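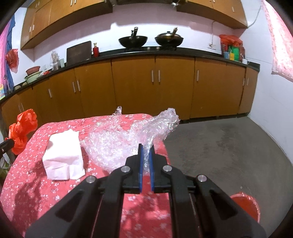
Vellow sleep tracker – is it worth paying for after the trial?

Forum: Health and Habit Apps
Replies: 14

marlow_k
I've been on the free trial of Vellow for a week and it ends tomorrow. I wanted a sleep app because I wake up at 3 or 4 in the morning and then feel terrible until lunch. So far it gives me a score every morning, a graph, and a short message telling me to go to bed earlier. The alarm that wakes you in light sleep seems nice. I can't tell if the score means anything. Does anyone here pay for it and use the paid parts?

dustpan77
I pay for it. The main thing you get is the long history. On the free version you only see the last 7 nights, so you can't compare April to any other month. If you don't care about history, stay free.

Tillerman
The score is mostly time in bed. I tested it by lying on the couch with a book for two hours with the phone next to me. It logged most of that as light sleep. I don't think a phone on a mattress can tell much more than whether you are moving.

dustpan77
It isn't meant to be a lab test. I use it to see trends. If I score low five nights in a row, I know I've been staying up too late.

Tillerman
You could see that by writing down the time you turned the light off.

dustpan77
I could, but I wouldn't. I tried a paper sleep diary twice and quit both times inside a week. The app does it for me and that is what I'm paying for.

nsuksawat
I used Skidoton before Vellow, so I can compare them a little. Skidoton has a better alarm. You can set the window anywhere from 5 minutes to an hour, and Vellow only gives you a fixed half hour. Vellow has better notes. You can tag a night with coffee, late meal, alcohol, exercise and so on, and after enough nights it shows you which tags go with bad sleep. Mine showed late meals. I moved dinner earlier and I do wake up less, though I also changed my pillow the same month, so take that for what it is.

The tags are only in the paid version. If I were in the first post's place, I would pay for one month, tag everything, and then cancel.

Nantana Suksawat

marlow_k
Thanks, that's useful. Can you make your own tags? I'd like one for nights when the dog sleeps on the bed.

nsuksawat
Yes. Go to Journal, then Edit tags, then the plus sign at the bottom of the list. There's a limit on how many you can have turned on at once, but you can turn old ones off without losing them.

brightside_pam
Be careful with the cancel part. I canceled Vellow in the app and still got charged. You have to cancel through the store where you bought the subscription. The button in the app only turns off the reminders and the weekly email. I got my money back but it took three messages.

dustpan77
That was changed. The button now opens the store page.

brightside_pam
Not on my phone. I checked just now on the current version and it still goes to the email settings.

dustpan77
Which phone? I'm on an iPhone.

brightside_pam
Android. So maybe it was changed on yours only. Either way, people should look at the subscription list in the store and make sure it says canceled.

old_hollis
I'll say what I always say in these threads. If you wake up at 3 or 4 every night and feel bad all morning, see a doctor before you buy an app. I spent a year looking at graphs and it was sleep apnea. The app never hinted at it. My wife had been telling me I snored and stopped breathing, and I thought she was exaggerating.

Tillerman
Agree with this completely.

marlow_k
I have an appointment next month. I live alone so I have no idea if I snore. Does the sound recording work for that?

old_hollis
It might catch snoring if the phone is close enough. I played some recordings for my doctor and he was polite about it, then he ordered a real test. The home test was easy, one night with a clip on the finger and a strap. Don't let a quiet recording talk you out of going.

quillfeather
Different view on the recordings. I turned mine on and got over 200 clips in one night. Nearly all of them were the radiator or a truck. You can raise the threshold in settings but then it misses things that are fairly loud. It also used a lot of storage. I would leave it off unless you have a reason, and delete the clips in the morning.

nsuksawat
There's a setting to keep only clips it labels as snoring or talking. It still lets some traffic through, but far less. Settings, Sound, Keep only. It's off when you first install.

quillfeather
Didn't know about that one. I'll try it tonight.

stevedore_b
Has anyone tried Overgaard? It's a one-time purchase, no subscription. Very plain. It has a timer, a log and an alarm, and everything stays on the phone. No score at all. I moved to it because the score was making me anxious. I'd wake up feeling all right, see a 58, and then feel tired all day.

dustpan77
I looked at it. No export and no backup, so if you lose the phone you lose the log. That ruled it out for me.

stevedore_b
It has export now. It's a plain text file and you have to start it by hand, but it's there. I did one last week and it had 2501 lines in it, going back to when I started.

dustpan77
OK, that's better than I thought. I still want automatic backup.

Tillerman
Second vote for Overgaard if you must have an app. The anxiety thing is real. I had the same trouble with the score and it went away when I stopped looking at it.

brightside_pam
You can hide the score in Vellow too, under Display. You'll still get the graph. The morning message keeps coming though, and I haven't found a way to stop that.

kettleblack
I'm going to disagree with the crowd and say the score helped me. I went to bed at a different time every night for years. Having a number I wanted to keep up got me to bed before midnight most nights. I don't think the number is accurate and I don't need it to be. Some people do well with that kind of thing and some don't.

Tillerman
Fair enough. I'd only object when the company sells it as if it were a measurement.

kettleblack
No argument there. The store page oversells it.

marlow_k
Update for anyone who finds this later. I paid for one month of Vellow and set up tags for coffee, late meals, and the dog. I hid the score and set the recordings to snoring only. I'm on Android, and the cancel button goes to the email settings like brightside_pam said, so I canceled in the store right away. It let me keep the paid version until the month runs out. I'm keeping the doctor appointment and I'll bring the log with me.

old_hollis
Good. Write down how you feel in the mornings too – mine asked about that more than he asked about the hours.

stevedore_b
If you want to try Stuveck after the month is up, skip it. Same tags as Vellow, but it shows an ad before it lets you turn off the alarm.

quillfeather
Back to report on Keep only. Eleven clips last night. Nine were me and two were the radiator.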